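Washing and storing small glassware on a home or school workbench

These tips are for people who have a few glass pieces, not a full laboratory: some beakers, some test tubes, a small dish. I keep mine on the same table where I do other work, so they must be clean and put away before dinner.

First, empty everything before you bring the brushes. If there is liquid left in a beaker and you know what it is, pour it where it belongs. If you do not know what it is, do not pour it in the sink. Put a label "unknown" on it and ask the person who used the table before you.

A test tube should stand in its rack when you are not holding it. Tongs lie flat, with the handles in the direction of your hand, and not across the place where you put down the glass.

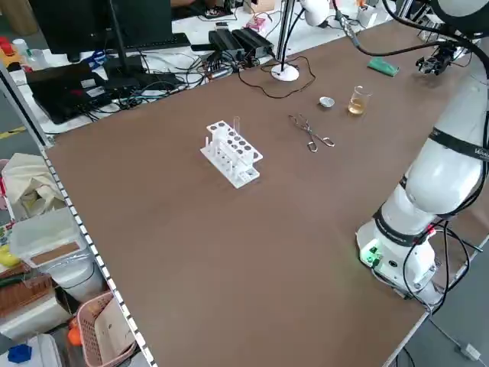
Can I wash test tubes in the dishwasher?
It is better to wash them by hand. The tubes are light, they fall over in the basket and the water does not reach the bottom. A narrow brush and a drop of dish soap will do the work in a short time.

The brush needs some attention. Look at its tip before you push it in, because on an old brush the hair is gone there and the bare wire scratches the glass. My Flinent brush has a small tuft at the end and I have used it for 7 months. Push it slowly and turn it. If you push fast, the wire can go through the bottom of the tube, and I lost 2 good tubes in this way.

Beakers are easier. Take them by the body, low down, and never by the rim or the spout. Wash the outside also, mostly where the numbers are printed, but only with the soft side of the sponge. The rough side takes the print away little by little and after that you have a very nice drinking glass for nobody.

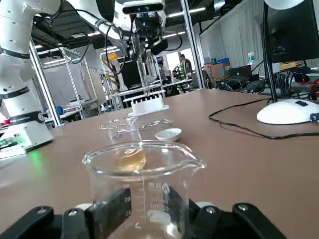
How do I remove the white marks that stay after drying?
Fill the glass with warm water and a spoon of white vinegar and leave it for 26 minutes, or as long as your coffee takes. Then rinse it two times with tap water and one time with distilled water. The marks come from hard water, so the last rinse is the important one.

Stirring rods roll. Put them in a rack or on a folded cloth – on a bare table they travel to the edge when somebody closes a door. Porcelain dishes can dry upside down, with one side lifted a little on a spoon so the air can enter.

When the glass is away, it is the turn of the table. I wipe in long strokes from the back to the front, first with a damp cloth and then with a dry one. Go under the cables also, do not wipe around them. Dust stays there for months. If your table has a metal rail with holes along the side, use an old toothbrush in the holes and a dry cloth after it.

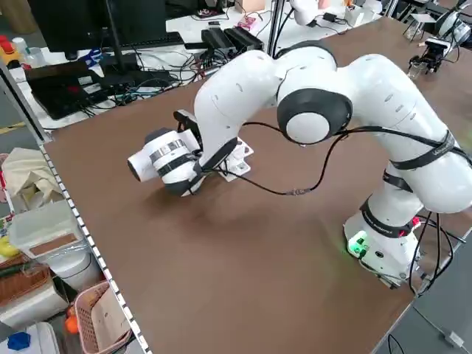
Grabowska, 19/08/2020

A reader, Remigiusz Zalewska, wrote to me after the first version of this page. He stores his tubes in a drawer and asks if this is wrong. It is not wrong, but put a soft cloth on the bottom and lay the tubes all in one direction, with a strip of cardboard between the rows. He also recommends the Priko drying pegs. I did not try them. I use the Clanider rack, article 443, and I am content with it, only the pegs are too thick for my smallest tubes.

One more thing about tubes. Before you put one away, hold it upright against the light and turn it slowly. A small crack near the rim is easy to miss with the eyes, so look also for a line which moves when you turn. A cracked tube goes in the bin, wrapped in newspaper, with "glass" written on it. 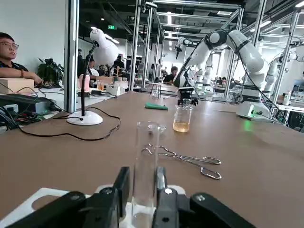 Test tube held upright, with the tongs lying behind it.

Tongs I wash last, in the same water. Open and close them a few times under the tap and dry the joint well, or you will find a brown spot there next week. A drop of oil on the joint is enough for the whole winter. Wipe off what comes out of it before you touch the glass again.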